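Caravan and Camper Electrical > Batteries > Is the Grullureck lithium drop-in really a drop-in?

saltbush_tow
Looking at replacing the two tired AGMs in our van with a single Grullureck lithium. The bloke at Gasudell reckons it's a straight swap, same tray, same leads, off you go. Brochure says 2000 cycles and "no changes to your existing system". I've got an older Villca charger that's been in there since we bought the van, plus one solar panel on the roof. We free camp a fair bit and run a fridge, lights and the water pump. Has anyone done this without touching anything else? I'm suspicious of anything sold as that easy.

murkybilge
You're right to be. "Drop-in" means it fits in the hole. Your Villca, if it's the older one with the single dial, has no lithium setting. It'll charge the thing, sort of, and never quite fill it.

kelpie_and_co
Disagree with murkybilge. I ran mine off the old charger for two winters and it was fine. The solar did most of the work anyway. People on here love spending other people's money.

murkybilge
Fine by what measure? Did you have a shunt on it, or were you going by the voltage on the little wall display? Lithium sits at nearly the same voltage for most of its charge, so that display tells you next to nothing.

kelpie_and_co
The beer was cold and the lights came on. That's my measure.

saltbush_tow
No shunt here either. What about charging from the car while we drive? At the moment it's just heavy cable from the alternator through a relay.

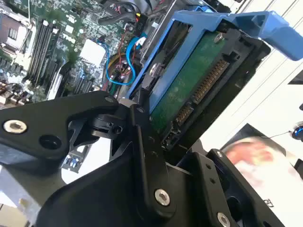
tinny_in_tow
The relay is the bit I'd worry about, more than the mains charger. A lithium will take whatever the alternator gives it, and alternators don't like working flat out for hours. I put a 40 amp DC-DC charger in the boat tug and haven't thought about it since. Budget for that and decent fuses before you look at the battery price.

And ask Gasudell for the cycle test behind that 2000. At what depth of discharge? At what temperature? I asked Vovum the same thing about theirs in March and got the brochure sent back to me as a PDF.

frostline
Temperature is a big one if you camp anywhere high. You shouldn't charge these below freezing. Some have a cut-off built in and some only say they do. Ours is mounted inside under the bed for that reason, and the old AGM on the drawbar never cared.

kelpie_and_co
So by the time he's bought a charger, a DC-DC, a shunt and moved the box, what's he saved over a new pair of AGMs?

tinny_in_tow
Weight, mostly. And you can use nearly all of what you paid for.

kelpie_and_co
If he needs it. Fridge, lights and a pump isn't a huge load. A pair of AGMs would be $300 or so cheaper before you count any of the extras, at least when I priced them up.

murkybilge
I'll give you that one. If the van's only out a few weekends a year I'd stay with AGM and keep them properly charged. Most of the dead ones I've seen were left flat in a shed over winter.

saltbush_tow
We're out more than a few weekends, but I take the point. I rang Gasudell back this arvo and asked about the relay and the low temperature cut-off. He said it has "full protection" and couldn't tell me what temperature it trips at. Said he'd email the manual.

frostline
Don't pay a deposit until you've read it. Check the warranty page too, mine was void if you used a charger that wasn't on their list.

saltbush_tow
No email yet. Will post the charging specs when I get them. Leaning towards AGMs again for now.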